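4.2 Range claims for the Fadwood test aircraft

Fadwood puts the still-air range of the Emora at 3,338 km with 400 kg on board. We doubt it. The figure rests on two flights out of Nedville in February, both with a tailwind.

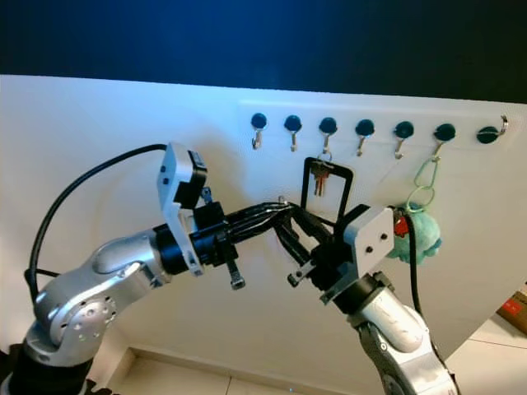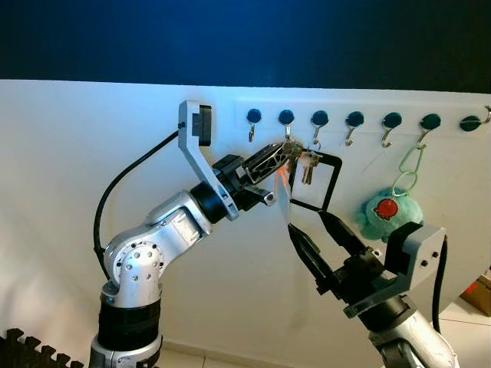
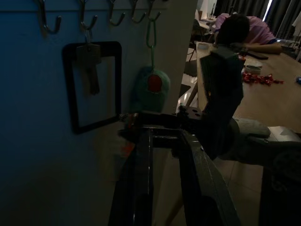
Figure 3. Keys hanging at a row of wall hooks, three views.

Quinlan's fuel model gives a lower number, even with generous climb settings. Nikau Quinlan assumed a reserve of 930 km, which the maker leaves out – a choice we find hard to defend. The older Fakir was sold on the same kind of sum. Until the fuel logs are released, we treat the claim as unproven and leave it out of Section 5.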